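Minutes, Piren delivery robot review
Present: Snežana Mujić (chair), Chih-ming Yang, Conceição Prata. Apologies: Ciarán Dunne.

1. Trial offer
Zaltex offers 2 robots on trial for 45 days. Ms. Prata asked if the price of 2000 per robot includes service visits. The offer does not say it.

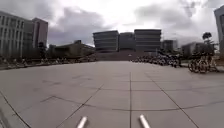
2. ROUTE
Mr. Yang reported on the plaza route. The paving is in large slabs and bicycles are parked along both sides. He wants the supplier to confirm the stopping distance in writing.

Action: Mr. Yang to write to Zaltex before August.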